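Muvon Wrist Camera and Gripper Kit, Classroom Version
Equipment page, Hornholm Student Robotics Club

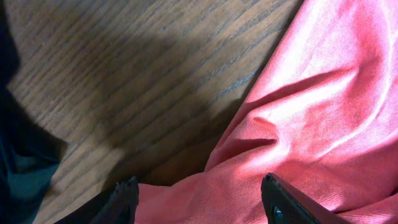

Wrist camera view, fingers open at the edge of the cloth.

Page revised 30 Mar 2026

Overview

The Muvon kit is the standard end effector for the cloth handling project and for the club's entry in the Boyer student manipulation meet. It consists of a two-finger parallel gripper, a small color camera mounted at the wrist, one cable harness, and a mounting plate for the Hirstead bench arm. The kit is issued to project teams for the full term. Teams working on rigid objects may use it as well, but the finger set described on this page was chosen for fabric.

The camera looks forward along the gripper and sees the tips of both fingers at all times. No external camera is required for the cloth tasks. Teams that add one must supply their own stand and calibration.

What is in the case

Gripper body with motor and position encoder
Finger set C, one toothed and one beveled
Wrist camera with fixed-focus lens
Cable harness, power and data combined
Mounting plate with four screws
Hex key
Calibration card, checkerboard on one side
Printed wiring sheet

Check the contents against this list at pickup. Missing parts are to be reported before the first session.

Specifications

Type: parallel jaw, electric, single motor
Maximum opening: 96 mm
Maximum closing force, classroom limit: 36 N
Camera field of view, horizontal: 70 degrees
Camera connection: USB
Gripper connection: serial over the shared harness
Position feedback: yes
Force feedback: motor current only
Finger change: hex key, no recalibration of the body required
Compatible arms: Hirstead bench arm, both club units

The closing force limit is set in firmware. It can be lowered from the control software but not raised. A request to raise it has to go through Ylva Berge, who maintains the firmware, and needs a written description of the task.

Finger set C

The two fingers in this set are not identical. The toothed finger has small bumps along its upper contour and is intended to catch the cloth at an edge or fold. The beveled finger has a smooth angled face and slides under or against the material while the gripper closes. Mount the toothed finger on the left as seen by the camera. The practice data and the example controller both assume this arrangement, and a swapped pair will produce mirrored errors that are tedious to trace.

Inspect the teeth before each session. A burr will snag knitted material and pull threads. Burrs are removed with the fine file in the tool drawer, working along the tooth and never across it. Replace the finger if a tooth is missing.

Do not use finger set C on paper, film or foam sheet. Set A is available for those.

Camera

Exposure and white balance are automatic when the camera starts. For any recording that will be used in training or scoring, lock both after the arm has reached its start position. Automatic exposure reacts to bright cloth filling part of the view and will darken the table when it does so. Segmentation based on a fixed color threshold then fails at the cloth boundary, usually on the shaded side.

Shadows from the arm and gripper fall inside the working area under most room lighting. Teams should treat this as a normal condition. A controller that only works with the side lamp on will not be accepted for the Boyer entry, where lighting is set by the host and is announced on arrival.

Objects very near the lens or at the side of the view will be out of focus. The lens is set for the fingertip plane and is sealed at that setting. Do not turn the lens barrel.

Wood grain is a known source of false edges. On the oak-pattern table, an unfiltered edge detector returns long diagonal lines that can be stronger than the cloth border. Three approaches have been used by earlier teams:

Color first, edge second. Find the cloth region by hue, then search for edges only near the region boundary.

Texture. Compare fine ribbing in the weave with the wider spacing of the grain. Works at close range and poorly at the start position.

Learned segmentation. Gives the best boundary on folded cloth. Requires labeled images, and the club's label set is available on the shared drive.

Installation on the Hirstead arm

1. Switch off the arm and wait for the status light to go out.
2. Fit the mounting plate to the wrist flange with the notch toward the camera side. Tighten the four screws in a cross pattern, finger tight first.
3. Attach the gripper body to the plate.
4. Route the harness through both clips. Leave a loop at the wrist large enough for a full rotation in either direction.
5. Connect data, then power.
6. Switch on the arm. Run the gripper homing routine with nothing between the fingers.
7. Open the camera viewer. Both fingertips must be visible at the bottom of the image, with the gap between them near the center.
8. Run hand-eye calibration with the card flat on the table.

Calibration is accepted when the mean error reported by the tool is under two pixels. Repeat it after any collision, after removal of the camera bracket, and at the start of each term. Changing fingers does not affect camera calibration, but the fingertip offset must be reloaded from the set C file.

Cloth handling exercise

The kit is used in the following exercise by all first-year project teams. A single woven cloth is placed on the table in loose folds. The controller must locate a graspable fold or edge, lower the open gripper so that the fabric lies between the fingers, close, lift, and set the cloth down inside the marked zone. Each team makes 5 scored attempts. The cloth is rearranged by a member of another team between attempts.

Scoring

Grasp: cloth held after closing
Lift: cloth clear of the table for three seconds
Placement: more than half of the cloth inside the zone
Penalty: fingertip contact that stops the arm

Cloth color is not fixed. Practice cloths are available in several colors and weaves in the project cabinet. A controller tuned to one color should be tested on at least two others before the scored session.

The most common failure is a descent that stops too high. The fingers close over the top of the fold and the cloth slips out. The second is a descent along the grain line of the table in place of the cloth edge. Both can be identified from the wrist recording, so save the recording of every attempt along with the joint log. Frøydis Blomqvist reviews failed attempts with the teams and will ask for both files.

Software

The club driver publishes camera images, gripper position and motor current on the local network. A Python client is included. Commands accepted by the gripper are open, close, move to width, and stop. Width is given in millimeters between the inner faces of the fingers.

The close command ends when the current threshold is reached or when the fingers meet. With thin cloth the two conditions can be hard to separate. Read the final width as well as the current, and do not treat a completed close command as proof of a grasp. A camera check after a short lift is more dependable.

Known issues

Image stream stalls if the harness is pulled tight at the wrist. Check the loop before restarting the driver.

Homing fails after a power cut with the fingers partly closed. Send one open command, then home again.

Reported width drifts after long sessions. Home the gripper between scored attempts.

Glossy highlight on the beveled finger is sometimes detected as an object by color-based code. Mask the finger region in the image.

Loan and return

Kits are reserved through the club equipment sheet. A team may hold one kit. Spare fingers are issued against the worn part.

Before return, remove lint from the finger guides with the dry brush, wipe the camera window with the lens cloth, and coil the harness without sharp bends. Solvents are not to be used on the fingers or the camera window. Write any fault on the tag inside the lid, including faults that cleared after a restart.

All kits are called in for inspection in August. Teams continuing a project over the summer should copy their calibration files before handing the kit in, as the controllers are reset at that time.

Related equipment

Hirstead bench arm
Finger set A, flat pads
Side lamp with clamp
Practice cloth box
Table zone markers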